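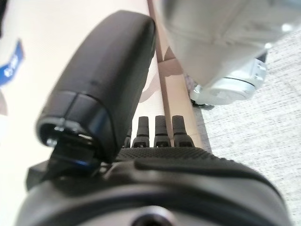 A black robotic hand, with a fine dotted texture across the palm

I have wanted to get inside the Prosser glove works ever since we moved to Skoluvton, and on Thursday I finally did it! They open the doors one day in September and the rest of the year you only get to peer in through the shop. I went on the two o'clock tour, came out just before five, and have been boring everyone at home with thumbs ever since.

The building is down by the river, behind the bus depot, and it is much bigger than it looks from the road. The date over the arch says 1824. You go in through what used to be the stables, sign a book, and then climb a stone staircase so worn in the middle that I held on to the rail with both hands.

First stop was the leather store, and the smell hits you before the door is properly open. Skins on shelves right up to the ceiling, rolled with the good side in, in every brown you can think of and then a whole bay of blacks. I had no idea there were so many blacks. Our guide pulled out three and laid them on the sill, and one was nearly blue and one was nearly green. We were allowed to handle them (clean hands please, there's a basin by the door) and she showed us how a skin stretches a lot one way and hardly at all the other. A glove has to give across the knuckles and stay put along the fingers, so the cutter spends a long time just pulling and damping and pulling again before a knife comes anywhere near it.

Then up another floor to the cutting room, which was my favourite. Long windows on the river side, big slabs of tables, and a wonderful quiet. The main shape comes out in one piece, front and back together, like a paper hand folded down the side of the little finger. The thumb is a separate piece. I had never noticed! I took my own gloves out of my pocket to check and there it was, a little oval hole with the thumb sewn into it. The narrow strips between the fingers are called fourchettes, and at the bottom of each one, on the better gloves, is a tiny diamond of leather called a quirk, which lets you spread your fingers without popping a seam. I now want to say quirk at every opportunity.

The thumb is where gloves go wrong, we were told. Set it too flat against the palm and you can't hold a cup. Set it too far out and it bunches whenever you make a fist. They keep a drawer of thumb patterns going back years, card ones mostly, gone soft at the edges and covered in pencil notes, and there are 39 steps on the work card for a lined dress glove, with a fair few of them to do with the thumb.

Sewing is across the landing and a good deal noisier. Some of the seams are done with the raw edges outwards, which looks sporty and is kinder to the fingertips, and the finest ones are turned in so that you can barely find them. We watched a whole finger go round in less time than it took me to get my glasses out. After that the gloves are pulled on to heated metal hands to be smoothed, and they come off looking like a different object altogether, all the puckers gone.

The newer half of the works makes grip gloves under the Niludik name, for gardeners and removals people and, apparently, a surprising number of bell ringers. These have knitted backs and little raised dots on the palm. There was a tray of sample palms to try, with big dots and small dots and dots in rows, and a wet glass bottle to pick up with each one. Small and close together won every time for me, though the man beside me swore by the big ones and we had quite a debate over it. My thumb was the bit that slipped, whichever I used.

I did the hand measuring at the end, naturally. You hold your hand flat while they run a tape round the knuckles, leaving the thumb out of it, and that gives you your size in inches. I have been buying an 8 all my life and I'm a 7! No wonder there was always a bit of empty leather waggling at the tips.

Tea was in the Cloveo, the café in the old packing room. Good strong pot, enormous cheese scones, and a seat in the window if you are quick. The shop has a seconds basket by the till - mostly odd shades, or a stitch out of line where you would never see it - and I came home with a dark green pair for £9, which felt like robbery on my part.

Some practical bits if you fancy it next year. The tour is free but the two o'clock fills up, so put your name down early. There are a lot of stairs and the lift only reaches the first floor. Parking is hopeless, take the bus. And wear an old pair of gloves if you have some, as the sewing room will mend one split seam per visitor while you wait. I had left my sad brown ones in the hall cupboard.

Contact | Copyright Skoluvton Days Out | Back to top

We use cookies to remember your settings and see which pages are read. Accept | Manage choices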